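The bench hands at Salomora

19/04/2024
By a staff writer

Salomora tests water for wells, dairies and small bottling plants out of a single building in Mimalthorpe. Until last December every sample was handled by people. Now part of the glassware work goes to a pair of white robot arms from Ukico, and the 18 people on the lab staff have had to work out what that leaves for them.

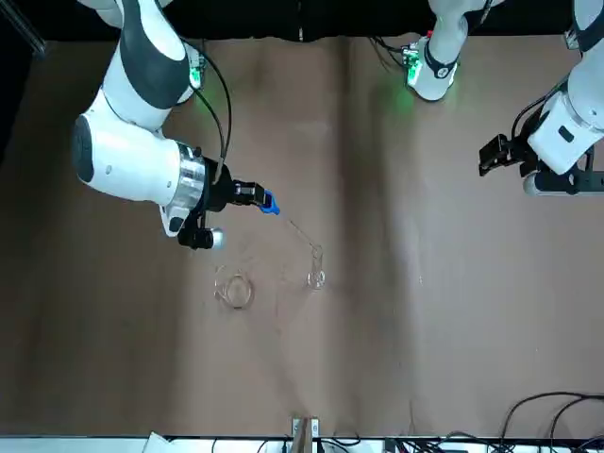 The first change was the schedule. Early shifts used to start with two hours of measuring and transfers, and new hires did most of it. Those hours now go to checking results and calling customers. Some of the staff like the trade. Others miss the bench, and two asked to keep a manual station for rush orders - they got it.

Wrists came up in almost every conversation. One technician with 10 years at the lab said she used to go home with a brace on. She still does the readings the arms are not trusted with.

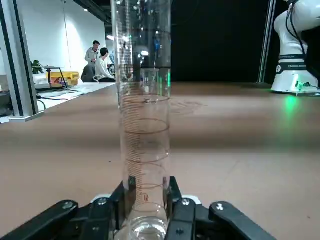 Pay has not moved, and that is a sore point. Staff who learned to set up the arms took seven days of training and say the new duties belong in a higher grade. Management says it will look at grades after a full year. No jobs have been cut, but one opening was left unfilled.

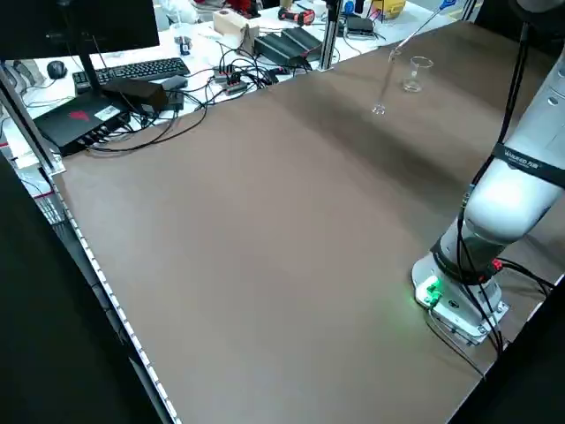 One of the arms at its station, with a glass beaker toward the far end of the table.

The arms also need tending. Someone has to lay out the glassware, watch the first run and step in when a grip looks wrong.

Related
Night shift at the Riis cannery
Who trains the trainers?
834 miles with a parts driver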